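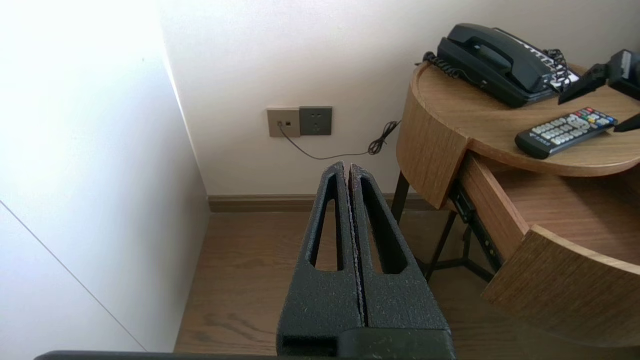 Miltero G2 finger set

Replacement finger pair for the Miltero two-finger parallel gripper, wrist-camera version. Sold as a matched left and right set. Fits single-arm and dual-arm stations.

Finish: black, matte, speckled
Form: tapered, rounded tip, one teardrop cutout per finger
Set mass: 190 g, hardware included
Fasteners: 8 socket head screws, supplied
Base block: not included, order separately

The cutouts reduce mass at the end of the arm and leave the wrist camera a partial view through the fingers when the gripper is closed. Do not tape over them or fill them. Objects on the floor or on a low surface behind the fingers are easier to locate with the slots clear.

Fitting

Park the arm with the gripper clear of furniture and walls, then switch off at the base. The gripper holds its last position with the power off, so open it before parking. Remove the screws from one finger, lift it off the carriage and wipe the seat with a dry cloth. Fit the new finger with all screws loose, press it back against the shoulder and tighten in a cross pattern. Repeat on the other side. Left and right fingers are mirrored and will not seat if swapped.

Always replace both fingers. A new finger running against a worn one closes off center, and the error grows toward the tip.

Checking the seam

Power up and close the gripper at low force. Look at the line between the fingers in the wrist camera view. It should be narrow and run straight from base to tip. A line that widens toward the tip means the screws were tightened before the finger was fully back. Loosen, press and tighten again.

Some roughness along the inner edges is normal wear and does not affect grip on household objects such as remote controls, handsets and drawer fronts. Replace the set when the fingers slip on a smooth object at normal force, or when a crack shows at either end of a cutout.

Dual-arm stations

Fit and check one arm at a time, with the other parked. After a finger change, run the tool offset routine on that arm before any task in which both arms share a surface. The offset from the old set should not be reused - finger length varies slightly between batches.

Care

Dust with a soft brush, cutouts included. No solvents. Check screw tightness every 2 weeks on stations in daily use, and after any contact with a wall or floor.

Ordering

Sets ship from Culalham. Base blocks and camera brackets are listed under Celano mounts. For older De Haan carriages, ask Abdelilah Kettani in parts about the adapter plate before ordering. Fitting questions go to Sarita Singhal, technical support.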